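Descaling and Cleaning Shared Kitchen Appliances
Guidance for residents of Polamlow House
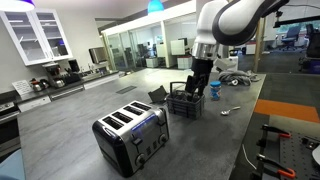

Residents are asked to clean shared appliances after use and to descale the kettle once a month. The procedure below applies to the kitchens on every floor. Questions should be addressed to the housing office, care of Sze-wing Wan.

Before you start

Switch the appliance off at the wall and remove the plug. Allow it to cool for 30 minutes. Cleaning cloths and citric acid are kept in the cupboard beneath the sink. Bleach must not be used on any appliance.

Descaling the kettle

1. Empty the kettle and rinse out any flakes of scale.
2. Pour in 900 ml of cold water, plug the kettle in and bring it to the boil.
3. Switch off, unplug and add two level tablespoons of citric acid. Add the powder slowly, as the water may fizz.
4. Leave to stand for 30 minutes with a notice on the lid.
5. Pour the solution away and rinse three times.
6. Boil 600 ml of fresh water and discard it before the kettle is used for drinks.

Heavy scale may require a second treatment.

Cleaning the toaster

Slide out the crumb tray, where one is fitted, and empty it into the food waste bin. Wash the tray in warm soapy water and dry it fully before replacing it. Wipe the outside with a damp cloth, following the grain on steel surfaces. Do not put knives or other metal objects into the slots, and do not hold the toaster under the tap.

Utensil holders

Remove all utensils, wash the holder in hot soapy water and leave it upside down to drain. Utensils should be dry when returned.

Reporting faults

Damaged leads and loose plugs should be reported to Heino Rätsep on extension 152. Label the appliance "Do not use" and leave it unplugged until it has been inspected.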